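# In Praise of the Bag That Is Ready to Go

I have spent more of my adult life than I care to admit getting bags ready. School bags, overnight bags, the bag that goes to the pool and comes home heavier, and the canvas thing that lives on a hook by the back door at our place on Drultlow and has held, at one time or another, everything from library books to a frozen chicken. I used to think of this as a chore to be got through before the real business of the day began. These days I've come around to thinking it is one of the nicer small jobs a household has, and I'd like to make a case for doing it slowly.

My first piece of advice is to begin with a new bag at least once in a while, if you can manage it, and not to rush the beginning. There is a particular pleasure in a bag that hasn't been anywhere. The cloth has its store creases in it, the zipper hasn't learned any bad habits, and the paper tag is still hanging on by its bit of string.

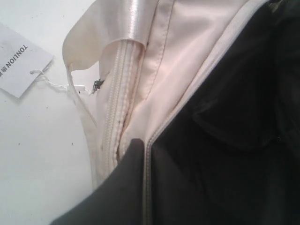

*The TONLION tag, still on its string.*

I'm a great believer in leaving the tag on for a day. My mother cut tags off in the parking lot, with nail scissors, before the car was even started, and I grew up thinking that was simply how it was done. But a tag left on is a way of saying you haven't made up your mind yet, and a bag deserves to be thought about. Set it on the table. Open every zipper and close it again. Put your hand all the way to the bottom, into the corners, and find out whether there's a pocket in there you'll forget for the next 17 months (there was one in my old Ulorwood satchel, and when I finally found it, it had a bus pass in it from a May I could hardly remember).

Then comes the question of color. I know perfectly well that pale bags are impractical. A cream bag will meet a puddle, or a leaking lunch, or the floor of a bus, and it will lose. I still say buy the one you like looking at. You will handle it twice a day, more or less, for years, and a dark bag gets just as dirty — you just don't see it, and so you never wash it. My own pale one goes in the sink with a little dish soap when it needs it, and has come through pretty well so far.

What goes inside is where families really differ. I hold with putting in fewer things and knowing where they are. I once turned out a bag in our front hall and lost the better part of an evening to it, there were so many receipts and hair ties and dead pens. The pens were the worst of it. A pen that doesn't work is somehow heavier than one that does, and we carry them back and forth like old friends we can't bring ourselves to disappoint. So now I test each one on scrap paper before it's allowed in, and the markers get the same treatment, with a good firm push on the cap at the end.

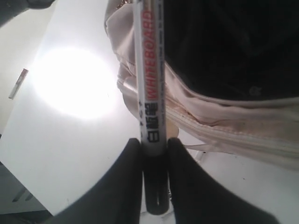
Fulance, who read an early version of this essay when I posted it to our neighborhood page, felt I was being much too hard on clutter: a bag with a few useless things in it is a bag that belongs to somebody, and the marker that's nearly dry is exactly the one you'll be glad of when the good one has been lent out and not returned.

I have thought about that a good deal, and I'll give up some ground. There ought to be one pocket where the rules don't apply. In mine you'll find a smooth stone, a button I mean to sew on, and a peppermint of uncertain age, and I wouldn't part with any of them. But one pocket is plenty, and the rest should be kept for things that earn their ride.

I should say something about zippers too, as they're where most people's patience runs out. If you paid 60 dollars for a bag, or 25, or nothing because it came from your sister, the zipper is very likely the part that will decide how long you keep it. Don't yank. Hold the cloth flat with one hand, take the pull in the other, and draw it along the line it wants to follow.

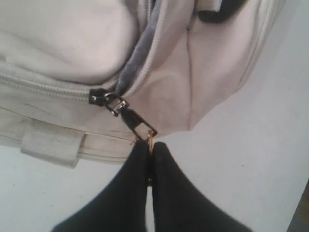 Corners are where you want to slow down, especially on a soft bag that's been stuffed a bit too full, where the teeth are already under some strain and the lining is just waiting to wander in. If it does catch, back up a little and ease the cloth out sideways. A dab of candle wax along the teeth helps a stiff one along, or so I've always found, and it costs nothing if you have a stub of candle in a drawer, as I always do.

I like to do all this at night, after the dishes, with the radio going. The bag gets packed and closed and set by the door, and in the morning it's there, and all that's left to do is find my shoes.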